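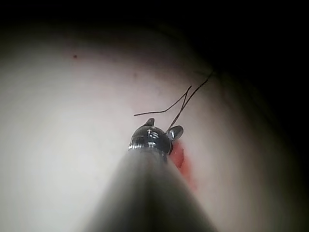
The Nustbridge client portal has been rejecting signed engagement letters since Wednesday morning, and this ticket records the steps taken by the Records Office to restore service. The fault lies in one setting on which a good deal of other work turns, much as the head of a metal instrument depends on the small round pivot screw in its face. Attorneys are asked to read the whole log before opening a second ticket.

Status: Open, under observation
Priority: High
Affected system: Tivar signature module
Affected matters: 13

Reported behavior

A client signs the engagement letter and receives a confirmation. The signed copy does not appear in the matter file. Instead, the portal returns error 562 and the letter remains marked "Awaiting signature." In the Juhász estate matter the client was sent three reminders for a letter already signed. The retainer of $2,000 could not be released to the billing queue while the letter was shown as unsigned.

Steps taken

1. Signed out all users and cleared stored sessions. No change.
2. Sent a test letter to an internal address. The test letter filed correctly.
3. Resent the Juhász letter from the original template. Error 562 returned.
4. Compared both letters. The test letter had no fee schedule attached. The Juhász letter carried the Trollier fee schedule, which was revised in July.
5. Removed the fee schedule and resent. The letter filed correctly.

Finding

The revised fee schedule contains a signature block of its own. Tivar waits for that second block to be completed, but the client is never shown it. The limit on file names, set at 200 characters, was also reviewed and is not the cause.
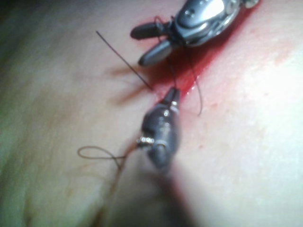

Judit Szekeres replied that removing the schedule was not acceptable as a lasting remedy, as the fee terms must be signed together with the letter and under the same date. She asked that the second signature block be taken out of the schedule itself and that no further letters be sent until this had been done. She also requested written confirmation that signatures already collected had been kept.

Response from Records Office

The signature block has been removed from the master schedule. Signed copies for all affected matters were found in the holding folder with their original time stamps and have been moved to the correct files. Written confirmation has been placed in each file. Attorneys who saved a local copy of the July schedule must delete it and download the current version.

The ticket will stay open until the next billing run is complete.

This site uses cookies to keep you signed in and to remember your settings. Accept | Manage preferences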